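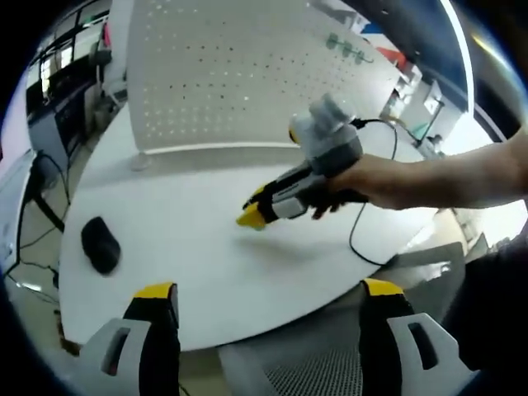
Why fit a panel to a shared table at all? Small items need a place that is not the work surface, and a drawer hides them from the next person who sits down.

This section deals with the tables in the open workspace at Wengate. Each table is used by several people in the course of a day and none of it is assigned. Before the panels came in, complaints to the site office were mostly of two kinds: the surface was covered with somebody else's things, or a small part had been put down and could not be found again. We looked at whether an upright perforated panel at the back of the table changed either of these.

The records run for 100 working days and contain 1079 entries. An entry was made whenever a user ended a session and something was left on the table. Users wrote down what it was and where it lay, in their own words. Tiina Harju sorted the entries by type of item, and Saimi Ojala sorted them again without seeing the first result. Where the two disagreed the entry was read aloud and settled between them. In 181 entries the wording was too short to settle ("bits", "the usual") and these were left out.

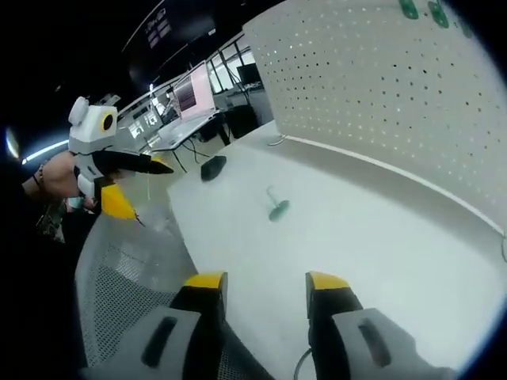

Figure 4. White tabletop with a pegboard panel along its back edge.

Mice and cables were the most common items left on the surface. Neither is easy to hang. A mouse has no hole or loop, and the people who tried to rest one on a hook gave up within the first week. Cables can be hung, but only after coiling, and users in a hurry did not coil them. Pegs and clips behaved differently. They were usually put back in the panel, often in the same row they came from, though no row had been marked for them. Peltonen reports the same habit in a study of kitchen rails – people return a hook to a place where there are already hooks. 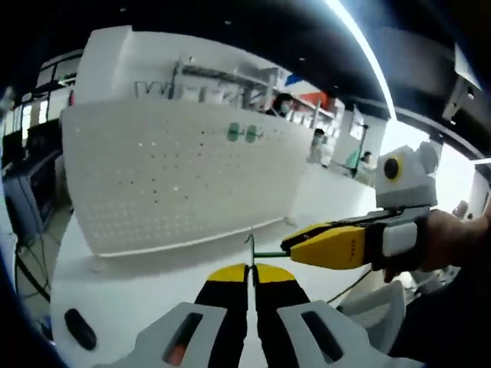
The height of the panel was a matter of some argument during planning. The supplier, Prarden, offered a tall version which would have closed the table off from the room, and a lower one which leaves a seated person able to see colleagues. The lower one was chosen. Over the right end of the board, a person's head and shoulders can be seen from the table, with other people further back in the workspace. Users mentioned this in interviews more often than they mentioned storage. Two said they would have refused a panel they could not see over, and one would have liked it lower still.

Cleaning was noted separately in March. The cleaners at Wengate are employed by Cament and are told not to move anything on a table, so a crowded surface was simply not wiped. Their round sheets list the tables skipped, and we compared these with our own entries for the same evenings. 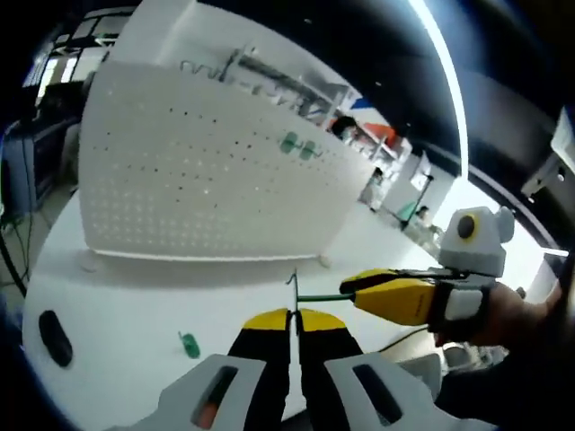
Should the hooks have fixed positions? Our users did better without them, and the labels tried on one table were peeled off and not replaced.

The round sheets and the sorted entries are kept together at the site office. Harju's first sorting is included with them, along with the list of item types as it stood before the two versions were merged.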